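首页 | 安装指南 | 厨房台面 | 常见问题 | 联系我们

分类：台面与水槽 › 日常养护 › 自己动手

第三节　给大理石台面做封护（浅色石材适用）

上一节讲的是台面装好之后怎么打胶，这一节讲封护。我自己家的台面是在 Purcombe 那边的石材行挑的，白底带一点灰纹，搬进来头一个月我什么都没涂，结果柠檬汁滴在上面，留了一块雾蒙蒙的印子，到现在斜着看还能看见。所以这一节我写得啰嗦一点，大家多担待！

先说清楚，封护剂管的是渗透，也就是油、茶、酱油往石头里钻。酸咬出来的雾印它管不了，那个要靠抛光，放在第五节讲。很多人（包括当年的我）把这两件事混在一起，涂完了还照样在台面上切番茄，然后跑来问我是不是买到假货了。

要准备的东西

· 渗透型封护剂一瓶，我用的是 Surine 的水性款，595 毫升装，普通厨房两遍绰绰有余
· 不掉毛的白布，多备几块，别用印花的旧毛巾，会掉色
· 中性清洁剂（pH 7 左右），不要用洗碗液
· 喷壶、手套、美纹纸
· 一个能定时的东西，手机就行

先做滴水测试

1. 挑一块平时用得最多的地方，比如水槽边上，擦干净。
2. 滴一小汪清水，硬币大小就够了，盖不盖都行，等 18 分钟。
3. 用布吸干，马上看颜色。石头变深了，说明水进去了，该封护。颜色没变，今天就不用忙了，过几个月再测。
4. 换两三个位置重复一遍。靠窗和靠灶台的地方常常不一样，我家就是灶台右手边最“喝水”。

注意：深色石材看颜色变化不太准，请看第四节里的办法。

清洁台面

5. 把台面上的东西收走，瓶瓶罐罐、砧板、电水壶都挪开。我习惯先放到餐桌上，再铺一层旧床单，省得来回磕。
6. 中性清洁剂按瓶身说明兑水，喷上去，顺着一个方向擦。
7. 清水过两遍。清洁剂残留会让封护剂起花，这一步真的别偷懒。
8. 晾干。我一般晚上擦完，第二天再动手，石头里面的水汽比你想的要慢得多。

小心：醋、小苏打、去水垢的喷雾，统统不要上大理石。网上那些“万能清洁配方”，十个里有八个带醋，看见就划走吧。

浅色石材的底色本来就亮，哪里没擦干净，哪里有一圈水痕，换个角度对着光就露出来了。我会蹲下来，让眼睛和台面差不多平，从一头看到另一头。
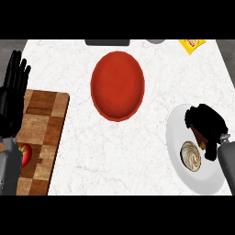 Gudeta 家居社区 · 石材养护组

白底配灰色、浅褐色细纹的台面，摆一只红色的椭圆大碗特别好看，我自己也爱这么搭。不过带颜色的器皿，尤其是没上釉的陶底，封护后的头几天先别长时间压在同一个位置，下面垫块软布或者毛毡垫都可以。

上封护剂

9. 水槽、龙头和墙边用美纹纸贴好。不锈钢沾上了也能擦掉，但干了以后要费很大力气，我抠过，指甲都劈了。
10. 打开窗户。水性的味道小，溶剂型的就别在没窗的厨房里用了，戴好手套。
11. 先在不起眼的角落试一小块，等它干透，看看颜色有没有变化，满意了再继续。
12. 把台面分成几块来做，一块大约一臂宽。倒一点在布上，画圈抹匀，表面要看得见一层湿润的膜。
13. 让它停留，时间以瓶身为准。我这款写的是十分钟，夏天我会提早一点点收。
14. 趁还没干，用干净的白布把多余的全部擦掉，要擦到手摸上去不黏为止。

小心：第 14 步最容易翻车。多余的封护剂留在表面干了，会结成一层发白的薄膜，像没洗干净的玻璃。万一真成了这样，再倒一点新的封护剂上去，把旧膜化开，立刻擦干，多半能救回来。

15. 隔一个小时左右，按同样的做法上第二遍。孔隙大的石头可能要第三遍，做完滴水测试自己判断。
16. 撕掉美纹纸，慢慢撕，贴着台面往回拉。

封护之后

头一天别碰水，也别放热锅。之后可以正常用，但油和有颜色的东西洒了还是随手擦掉，封护剂只是给你争取时间，它不是盔甲。热锅请一直用隔热垫，这个跟封护没关系，石头怕的是忽冷忽热。

剩下的封护剂拧紧盖子放阴凉处，写上开封日期。我去年的半瓶忘在阳台上，晒得分了层，只好按本地的规定处理掉，心疼。

用过的布如果沾的是溶剂型产品，摊开晾干再丢，千万不要揉成一团塞进垃圾桶，有自燃的风险。

多久做一次？说明书上写一年一次，我觉得还是看滴水测试。我家灶台边半年就得补，岛台那边一年多了水珠还立着。我一般在十月补一遍，天气干爽，晾得快，正好赶在家里客人多起来之前。

预算方面，我最近一次连布带胶带花了 113 块，封护剂占了大头。找师傅上门的话，Brastlow 建材城里几家报价差得挺远，记得问清楚包不包含清洁，有的只管涂。

常见的小毛病

台面摸着发涩：多半是清洁剂没过干净，清水擦两遍，等干。
有一小块颜色偏深：先别急，可能是水汽没散，放两天再看。
油渍已经进去了：封护之前要先拔油，用敷料糊上去盖保鲜膜，做法见第六节。封护剂涂在油渍上面，等于把它锁在里头。
接缝处发黄：那是胶老化，回去看第二节。

读者留言

Nuria Gebru：照着做了，滴水测试那步我等不及，五分钟就擦了，当然看不出来……老老实实重做一遍，果然变深了。

Mwangi Kinyua：请问人造石英石也要封吗？卖家说要，还想多收我 70 块。

石材养护组回复 Mwangi Kinyua：石英石一般不用，树脂已经把孔隙填住了，钱留着买隔热垫吧！

Desta Hailu：第 14 步说晚了，我已经白了一大片。用你说的办法化开重擦，好了大半，靠墙还剩一条，周末再战。

Zlata Panasiuk：第六节的链接打不开，能看看吗？

上一节：打胶与收边 | 下一节：深色石材 | 返回目录 | 回到顶部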